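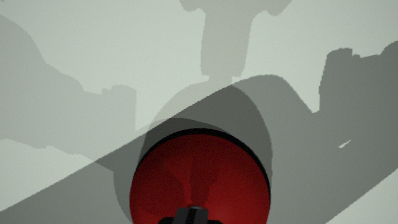

Red round object on a pale surface, simulated view from above.

Laralo Model Checker

Laralo is a bounded model checker for concurrent C programs. It takes your source files and a short property file, and it reports either a trace that breaks a property or the depth to which none was found. It runs from the command line on Linux and macOS.

Laralo is developed and sold by Girkcombe. The current release is 4.2, dated May 13, 2022.

What it checks
Assertion failures, deadlocks, data races, array bounds, and null pointer use. Temporal properties can be written in LTL. Past-time operators are accepted, but they slow the translation step and are best kept out of large property files.

Search engines
Two engines are included. Karras is the explicit-state engine and works well on small programs with many threads. Clada is the symbolic engine and is the better choice when the input data is large – for example, buffers or message queues. The default is Clada. Use --engine=karras to switch.

Limits
Up to 300 threads per program
Up to 3500 properties per run
Loop unwinding depth: set by the user, default 70
Recursion is unwound like a loop and uses the same depth setting
Floating point is supported in Clada only
Inline assembly is skipped with a warning

Output
Traces are written as plain text or JSON. Each step gives the thread, file, line, and changed variables. Exit code 0 means no violation up to the chosen depth, 1 means a violation, and 2 means the run stopped early. A run stops early at the time limit, which is 600 seconds unless you change it.

Licenses
Single seat, site, and classroom licenses are available. A classroom license covers one course for one term and includes the exercise set. Site licenses are tied to a license server, which must be reachable when a run starts – it is not contacted again until the next run.

Upgrading from 3.x
Property files from 3.x load without changes. The old --slice option has been removed and slicing is always on. Saved search states cannot be carried over. Version 3.x gets fixes until the end of July.

Downloads | Manual | Release notes | Request a quote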